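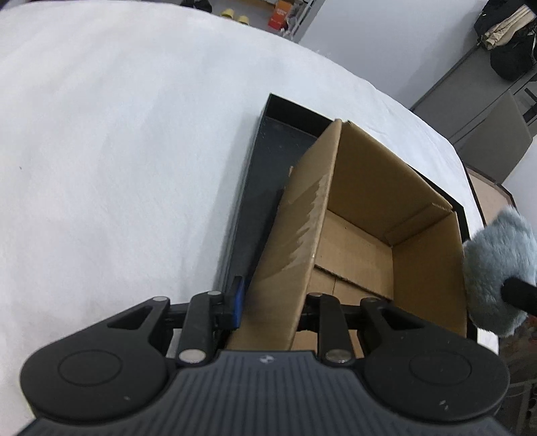
Pesquisar no site Digite o termo Buscar

Perguntas frequentes: demonstração manual e teleoperação

Imprimir | Enviar por e-mail

Esta página reúne as dúvidas recebidas pelo suporte da Transtead sobre a gravação de demonstrações com a garra manual Asteo e com a estação de teleoperação Berkeck. Última revisão: 9 de junho de 2020.

Qual é a diferença entre demonstração manual e teleoperação?
Na demonstração manual, o operador segura a garra e executa a tarefa diretamente, sem braço robótico. Na teleoperação, comanda o braço à distância por meio da estação Berkeck. Os dois modos geram arquivos no mesmo formato, mas a origem fica registrada no cabeçalho e não deve ser alterada.

Qual modo devo usar?
Para tarefas de pegar, deslocar e soltar objetos leves, recomenda-se a demonstração manual. Para tarefas próximas do limite de alcance do braço, use a teleoperação: o operador humano tende a adotar posturas de punho que o braço não reproduz, e o conversor rejeita esses trechos.

Quantas demonstrações são necessárias?
Depende da variação admitida. O conjunto de referência para manuseio de caixas, gravado em maio, tem 351 demonstrações válidas. Tarefas com posição inicial fixa exigem menos. Não há valor mínimo imposto pelo software.

Como devo segurar uma caixa de papelão aberta?
Pela parede, com um dedo do lado de fora e o outro do lado de dentro. Aproxime a garra já aberta, alinhe os dedos com a borda e feche até o contato dos dois lados. A caixa pode ficar inclinada dentro da bandeja; não é preciso endireitá-la antes de iniciar a gravação.

Posso usar caixas danificadas?
Sim. Papelão rasgado ou com a camada superficial arrancada é aceito, desde que a parede ainda suporte a preensão. Se a parede ceder durante o levantamento, marque a demonstração como falha e mantenha o arquivo. As falhas são usadas na etapa de avaliação.

É preciso retirar os outros objetos da mesa?
Não. Objetos alheios à tarefa podem permanecer, contanto que não bloqueiem o percurso da garra. Evite apenas deslocá-los no meio de uma demonstração. Entre uma gravação e outra, a mudança de posição é permitida.

A que velocidade devo mover a garra?
Velocidade constante, abaixo da que seria natural com a mão livre. Uma demonstração de manuseio de caixa dura em geral mais de 6 segundos. Pausas superiores a 2 segundos são cortadas pelo conversor, salvo quando a opção "manter pausas" está ativa.

O que acontece se a câmera perder a referência?
O programa Llewellyn reconstrói a trajetória a partir das imagens e dos dados inerciais. Quando não consegue, o trecho aparece em cinza na linha do tempo e a demonstração é descartada. As causas mais comuns são movimento brusco, superfície lisa ocupando quase todo o campo de visão e iluminação insuficiente.

Preciso calibrar a abertura dos dedos?
Sim, no início de cada sessão e após qualquer troca de dedos ou almofadas. Abra e feche a garra por completo, sem objeto, e confirme a leitura no Llewellyn. Riscos superficiais na carcaça não afetam a calibração. Folga nos pinos de articulação afeta, e nesse caso a garra deve ser enviada para manutenção.

Posso misturar gravações de operadores diferentes?
Pode. Atribua um código a cada operador e não o reutilize. O sistema aceita até 9 códigos por projeto.

A teleoperação apresenta atraso. É normal?
Um pequeno atraso é esperado. Se o braço continuar a se mover depois que o comando foi solto, interrompa a sessão, verifique a conexão de rede e reinicie a estação. Demonstrações gravadas nessas condições não devem ser enviadas.

Como corrijo uma demonstração errada?
Não há edição parcial. Marque o arquivo como falha e grave outra do início, com o objeto reposicionado na bandeja.

Em que formato os dados são exportados?
Vídeo, trajetória da garra e abertura dos dedos, sincronizados por carimbo de tempo. Consulte o manual do Llewellyn para a lista de campos.

Contato | © 2020 Transtead. Todos os direitos reservados. | Voltar ao topo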